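Rules for Robots (and for the People Standing Near Them)

By Nisreen Mahasneh
30/05/2018
Reading time: 4 minutes
Last updated: November

You've got rules at school, right? No running in the hallway, put your hand up, don't lick the window. Well, I work with robots, and they have rules too. Loads of them! Some are for the robot and some are for me, and I'll admit the ones for me are harder to follow.

My favourite rule is the one painted on the wall at Kudau, the workshop where I started out. It says SLOW FIRST. Whenever a robot arm gets a new job, it has to do that job slowly before it's allowed to do it at normal speed. Even if we're sure. Even if it's almost lunch and everyone's grumpy. A slow robot gives you time to notice that it's heading for your coffee mug (this has happened to me, and I was fond of that mug).

The second rule is about squeezing. Think about how you hold an egg, and then how you hold a hammer. You change your grip without thinking about it, because your hand has been practising since you were a baby. A robot has to be told. So we set a limit on how hard its fingers may press, and we pick a limit that suits the softest thing on the table.

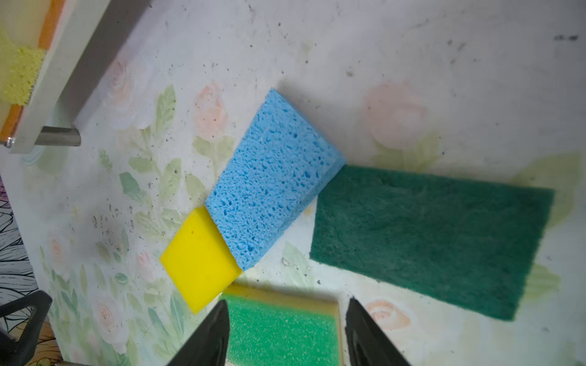

Soft things are great for practising with, by the way. If you squash a sponge a bit too hard, nobody cries. If you squash a tomato, somebody has to fetch a cloth. So our good practice guide says you start with soft, cheap stuff that doesn't break, and you only move on to plates and glasses when the robot has earned it.

How does it earn it? We make it do the same little job 60 times in a row, and a grown-up writes down every slip. It's pretty boring to watch, I have to tell you. My old notebook from the Prodero project has 2,456 tries in it, all in my terrible handwriting, and 279 of those have a big red X beside them. I'm not embarrassed by the Xs. We're supposed to write them all down, and leaving one out is breaking a rule too.

Now for the people rules. Tie back long hair. No dangly scarves or bracelets. Keep your hands out of the robot's reach while it's moving, even if it has dropped something and you really, really want to help. Stop it first, then reach in.

And you stop it with the big red button! Every robot I work with has one close by, and we never pile coats or lunch boxes on it. We test it each morning before anything else. Press, stop, check, reset. It takes about 90 seconds and I like doing it, so I get in early.

Who makes up all these rules? Lots of people. Some are written by experts from many countries who sit down together and agree on what "safe" means, and those are called standards. Others are just for one workshop, like ours about coats.

You could try this at home with a friend. One of you is the robot and has to do exactly what you're told, and the other one gives the orders. Pick a job, like moving socks from the bed to a basket. Before you start, agree on a stop word. Ours was "pickle". Then write three rules for your robot and see if you need a fourth by the time the socks have moved. My friends and I got up to 11, and one of them was about the cat.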